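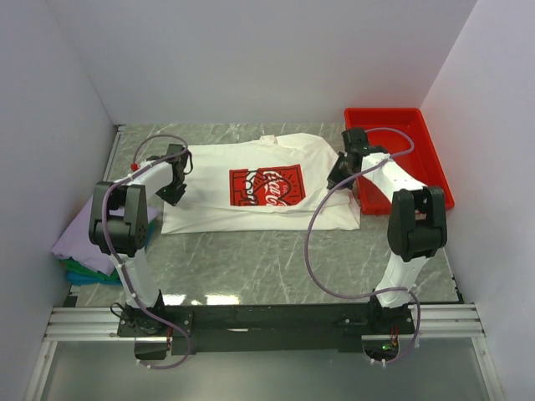

Zurimlow is a collection of lettering found on everyday stuff, written out by hand and tagged so that people who love letters can search it. It covers shop windows, bakery bags, bus tickets, enamel mugs, matchbooks and a whole lot of clothing. Script on fabric is my favorite part of it by far, and also the hardest to write up. Take the white Coca-Cola script on the red print of that white T-shirt: the folds bend it and hide bits of it, and you still read the name in a blink! How much of a word can go missing before a reader stumbles? That question is how the whole thing got started, and I still don't have a good answer, but I've had a great time looking.

What you get

The current release has 1267 entries. Each one is a short text record with the words as they appear, the kind of object, the style of lettering, the colors of the letters and their background, and a notes field. The notes field is where the fun is. Cosmin Grecu writes half a page on a single ampersand if you let him, and we let him.

Entries are grouped into 12 object types. Style tags are looser. We began with a tidy list borrowed from type catalogs and it fell apart within a week, so now we use plain words like "brush script," "chunky slab" and "wobbly sans." You can put as many on an entry as you like.

File layout

entries.csv holds everything, one row per entry, UTF-8, comma separated, with quotes around any field that contains a comma. styles.txt is the list of style tags with a sentence on each. The folder called odd has 68 records we couldn't agree on (is a monogram a word? Tudur Powell says yes, loudly). They use the same columns but aren't counted in the main file.

Columns

id: a number that never changes, even if the entry is later fixed or moved.
words: the text as a reader would say it, with capitals kept.
object: one of the object types.
style: tags separated by semicolons.
letter_color and ground_color: everyday color names. Please, no "cerulean."
hidden: none, a little, or a lot. It tells you how much of the lettering is covered, folded over or worn away.
notes: anything at all.

How the writing up works

Two people write each entry without seeing the other's version, and then a third compares them. Zarmeena Cheema built the little comparison script in the tools folder, and it is a joy to use. It lines up the two versions and shows you only the places where they differ. Most of the arguments are over the hidden column. What looks like "a little" to someone who knows a logo by heart can be "a lot" to someone who has never seen it before. If you use that column for anything serious, please read the notes too.

Known gaps

Almost everything is in the Latin alphabet. Itsuki Aoki has started on Japanese shop signs and the first 7 are in the odd folder while we work out how vertical text should be recorded. Clothing leans heavily toward T-shirts and tote bags. Knitted lettering is barely there, which is a shame, as the stair-step curves you get in a sweater are wonderful.

Color names drift as well. One writer's cream is another writer's white, and the older rows haven't been evened out.

Changes

The February update split "paper goods" into bags and tickets, fixed a pile of stray quote marks, and added the whole Niazi matchbook set, written up by Yhon Puma over one very long winter. If you have scripts that look for "paper goods," they will need a small edit.

Adding your own

Yes, please! Copy template.csv, fill in as many rows as you like and send it in as a pull request. Leave the id column blank and we'll number them when they're merged. Half-finished rows are welcome too, so long as words and object are filled in.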